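Dineo Botha took over as head of guest accommodation at the Cosura residence in May, after six years with the Ásgeirsdóttir group of guesthouses. The residence has 47 rooms and receives visiting lecturers, families of patients at the nearby clinic, and course participants from out of town. She met with Kári Bergmann of the residents' bulletin on a Tuesday morning to discuss linen, laundry and the changes guests may expect in the coming season.

Ms. Botha began with the matter most often raised in guest comments, the weight of the bedding. Until this spring, every room was supplied with the same heavy duvet throughout the year.

"People have very different ideas of what a warm bed is," she said. "A guest who stays with us for a month in winter needs something different from a guest who comes for two nights in summer. We had one answer for both of them, and the comment cards told us so."

The residence now makes up its beds in layers. Each bed has a fitted sheet, a top sheet or light quilt, a blanket and a bedspread. Guests may ask the front desk for a second blanket at any time before 10 p.m., and long-stay guests may keep one in the closet.

Asked whether the older bedspreads would be replaced, Ms. Botha said that they would remain in use for as long as they were in good condition. Many came from the former guesthouse at Kundirberg when it closed, and they do not match from room to room.

"I was advised to buy one set in one color for the whole building," she said. "I looked at the price, and then I looked at what was on the shelves. There was very little wrong with it. A few hems needed attention. We sent those out for repair and kept the rest."

Mr. Bergmann asked how the mixed stock affects the laundry. Ms. Botha acknowledged that it makes sorting slower. Textured and pile fabrics are washed separately from flat cottons, at a lower temperature, and are dried without high heat. Sheets and pillowcases go to the Tirnerik laundry, which collects from the service entrance in the early morning. Bedspreads are handled in the building.

"The sheets are simple. They come back folded and we put them away," she said. "A bedspread takes up a whole machine, and if you crowd it, it comes out creased and you have to do it again. I have asked the staff to be patient with them."

The linen budget has been set at 80 percent of last year's amount. Ms. Botha does not expect the reduction to be felt by guests. Most of the saving comes from ending a rental contract for table linen that the dining room no longer uses. Mattress covers and pillows will continue to be replaced on the existing schedule.

She also addressed the change to room service on longer stays. Beds are now changed weekly unless a guest requests otherwise, and towels are changed when they are left in the basket. Guests who prefer to make their own beds may collect clean sheets from the second-floor linen room.

"Some of our families are here during a difficult time," Ms. Botha said. "They do not always want somebody knocking at the door. We would like them to be able to close it and rest."

Requests concerning bedding, allergies or extra pillows may be left at the front desk or noted on the arrival form.

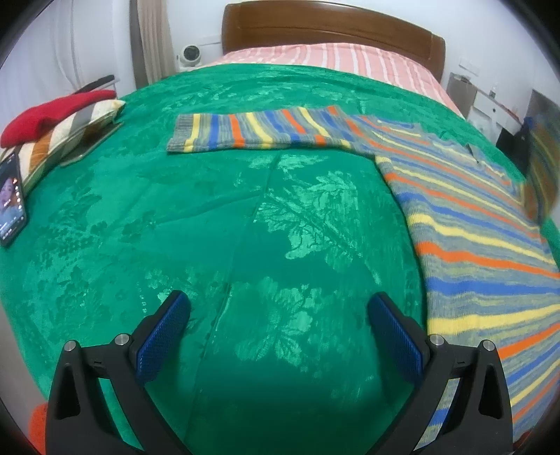 *A bed with a green floral bedspread and pink-and-white striped bedding.*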